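Plorkley and Irex Agree to Study Heat Network Supplied by Pickering Geothermal Wells

Oct 26, 2020
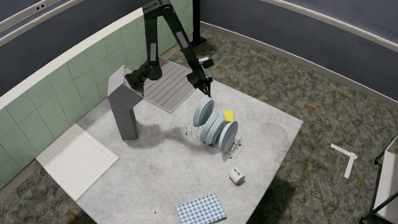 Innes Innes said the wells at Pickering had been "talked over for long enough" and that the study would finally give residents a price and a timetable to look at. Under an agreement signed this week, Plorkley, which operates the district heating system in Hivbridge, and Irex, a geothermal drilling company, will spend the winter working out whether hot water from deep underground can take over most of the town's heating load.

The Hivbridge network serves 3,000 homes, along with the hospital, two schools and the public swimming pool. Nearly all of its heat now comes from gas boilers at the Mill Lane plant. The boilers were installed in stages and the oldest are close to the end of their working lives, so Plorkley has to decide soon what will replace them.

Irex drilled a test well on the Pickering site last year. Water at the bottom of the well measured 190 degrees Fahrenheit, and flow stayed steady through the length of the pumping test. The company considers that hot enough to feed the network directly for much of the year. Heat pumps or a small backup boiler would raise the temperature on the coldest days.

What the study will cover

The first part of the work deals with the wells. Irex will model how the underground reservoir behaves when water is drawn out, passed through a heat exchanger and returned to the same rock layer through a second well. The spacing between the two wells matters a great deal. If they are too close together, the returned water cools the supply before the project has paid for itself.

The second part deals with the pipes. Pickering lies 6 miles from the Mill Lane plant, and a buried, insulated main would have to cross farmland, one county road and the river. Plorkley engineers will compare two routes. The northern route is shorter but needs a new river crossing. The southern route can use the existing road bridge – if the bridge can carry the extra weight.

The third part is cost. The two companies will prepare estimates for drilling, the heat exchanger building, the transmission main and changes to the Mill Lane plant. They will also estimate what the change would mean for customer bills under several different gas prices. Early figures suggest that geothermal heat could meet 74 percent of the network's yearly demand, with the remainder coming from backup equipment. That number will be checked against metered demand from the past several winters before it is used in any planning document.

No change for customers during the study

Heating service will continue as normal. No work will take place inside customers' homes, and rates will not be changed to pay for the study. Plorkley and Irex are splitting the cost equally, and neither company has committed to building the project.

Some field work will be visible near Pickering. Survey crews will be walking both pipe routes, and Irex will place small monitoring instruments in the ground around the test well to record background vibration. The readings will be used to set limits for any later drilling. Landowners along both routes have been sent letters explaining when crews will need access and how to report damage to fences or drains.

The test well itself is capped and will stay that way until the study is finished. Any further drilling would need a new permit, and the permit application would be open to public comment.

Public meetings

Plorkley will hold two online meetings for residents in November. The first will cover the wells, including water quality, noise and ground movement. The second will cover the pipe routes and expected construction traffic. Both will be recorded, and written questions can be sent in beforehand through the company's website or left at the customer service desk in Hivbridge.

People without internet access can listen to either meeting by telephone. Dial-in details will be printed on the next heating bill. Printed copies of the test well report are also available at the desk on request.

The final report will go to the boards of both companies next spring and will be published in full, apart from contract prices supplied by equipment makers. If both boards agree to proceed, detailed design would begin the following summer.

About the companies

Plorkley owns and runs the Hivbridge district heating network, including the Mill Lane plant and the underground pipes that connect it to customers.

Irex drills and tests wells for geothermal heating and holds the exploration permit for the Pickering site.

Media inquiries should be directed to the Plorkley press desk in Hivbridge.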